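4.2 Mug stands and the claim of saved space

Most of the household storage literature takes it for granted that hanging mugs up frees room on a table. We had our doubts. The claim goes back to the Garnora survey, in which 322 households were asked whether a mug stand had "made more space" in the kitchen, and a large share said yes. Asking people whether a thing they paid for has helped them is a weak test. Nataša Janevski, who coded the replies for the Altotero sample, noted that many of the same people kept a second row of mugs on the shelf they had meant to clear. 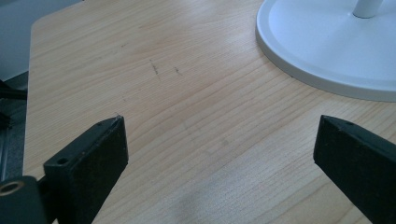
Footprint is the measure used by nearly everyone, and it is usually taken from the base alone. We think this flatters the stand. A base is easy to measure: it is round, it lies flat, and its rim gives a clean line to put a ruler against, as with the white one used here, standing on a table whose surface already carries several wear marks. What the ruler misses is the room taken up higher in the air. A mug on an arm hangs well past the rim, and a hand needs more room again to lift it off. Kneževič treats the area under the arms as "usable", but the notes from the Caltcombe kitchens hardly ever record anything being kept there except crumbs and, in one home, a single egg cup.

We therefore compared two numbers for each stand, the area of the base and the area under the full reach of the arms. 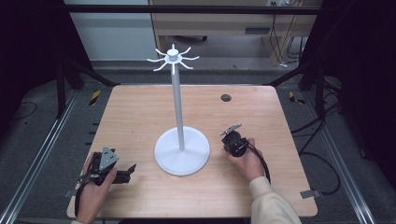
The second number was always larger, and by enough to wipe out the saving in small kitchens. It also depends on how many arms are in use, and owners are poor judges of this. People tend to report a full stand. In the Altotero diaries, which gave us 476 usable entries, a full stand was the exception, and the arms nearest the wall were often left bare for days. An empty arm still takes up its share of air.

Figure 2. Empty mug stand with seven curved arms and a round base, on a light wooden tabletop.

One could object that stacking mugs has costs too - chips, stuck handles, the one you want always at the bottom. We accept that. Our complaint is with the word "saved", which is used as though the matter had been settled by the shape of the base.

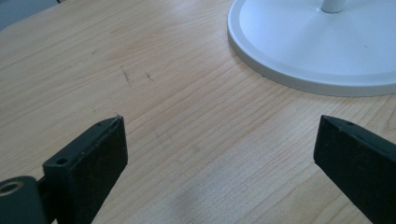
Section 4.2 | 500 words | 2 min read

A related claim is that a stand protects the tabletop, as mugs are no longer set down on it. The evidence for this is thin. Scratches are reported by owners after the fact, with no record of the surface before the stand arrived, and a small dark mark in the wood says nothing about what made it. We left surface wear out of the scoring for that reason and would be wary of any later study that puts it back in without a dated record of the bare table.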